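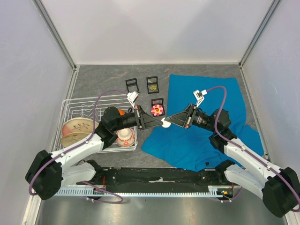 Two grippers meeting over a small white object.

Stitby pavement sign and poster frame sizes

README, last changed 2 June 2025
Maintained by Brândușa Ghiță

Stitby is a table of insert sizes for A-boards, snap frames and hanging poster rails sold to small shops. It lists 145 frames from three makers: Kenen, Charbonneau and Wodia. Each row gives the paper size the frame takes, the part of the poster that stays visible once the edges are closed, and the thickest sheet that will still fit.

Catalogues mostly give one size per frame. Sometimes it's the sheet, sometimes the visible area, and now and then it's the outside of the metal. Posters get printed to the wrong one and the bottom line of text, usually the phone number, ends up behind the edge strip.

Files

frames.csv – the main table, one row per frame
makers.csv – maker names and the short codes used in frames.csv
withdrawn.csv – frames no longer sold, kept for people who still own them
notes.txt – longer remarks on single frames, listed by frame code

All four are plain text, UTF-8, comma separated where it applies. Decimal points, no thousands marks. Rows in withdrawn.csv are not included in the total above.

Columns

frames.csv has 14 columns. The ones people ask about:

frame_code – our own code, never reused
sheet_w, sheet_h – the sheet to print, in millimetres
visible_w, visible_h – what can be seen with the frame shut
max_thick – thickest insert, in microns, cover sheet included
sides – 1 or 2
measured – y if we had the frame in hand, n if the figure came from the maker

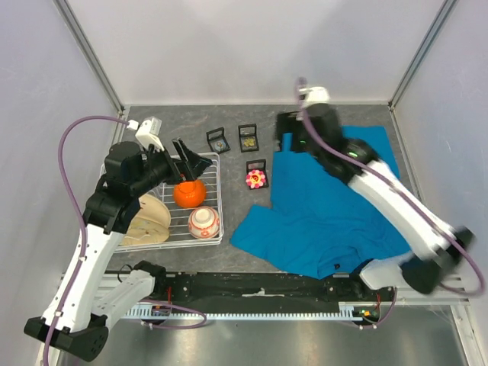 Where measured is n, treat the visible size with some care and leave a wider margin in the artwork. Kenen quotes to the nearest millimetre and its figures have matched ours so far. Charbonneau rounds to the nearest five. Wodia gives sheet sizes only, so every visible size in the Wodia rows is either measured or blank.

How frames were measured

Steel rule, frame laid flat, edges closed on a test sheet. Width is taken at top, middle and bottom and the smallest reading is kept. Height is done the same way. For double-sided boards both faces were measured, and if they differed the smaller one went in the table with a remark in notes.txt.

Thickness was tested by adding sheets until the edge no longer clicked shut, then taking one off. This depends a bit on how hard you press. Old springs are looser than new ones.

Known problems

The rounded-corner Kenen boards hide a triangle in each corner that the table doesn't record. Keep logos out of the corners.

Two Charbonneau rails share a catalogue number and differ only in length. They have separate frame codes here. Check the length before ordering prints.

Portrait and landscape versions were mixed up in the February release. If you have a copy from then, please replace the whole file – patching single rows won't catch all of them.

Lightboxes, banner stands and fabric displays are not covered.

Use

You may use the table for artwork templates, price lists and shop fitting work, paid or unpaid. Please keep the frame codes if you pass it on. No promise is made that a given poster will fit, so print one before you print the batch.

Corrections

Send the frame code, your reading and the printing on the back label if there is one. A photo of the rule against the open edge helps. Corrections go into the next release and the old value is kept in notes.txt.

3 comments
Share this page
Contact | © Stitby 2025 | Back to top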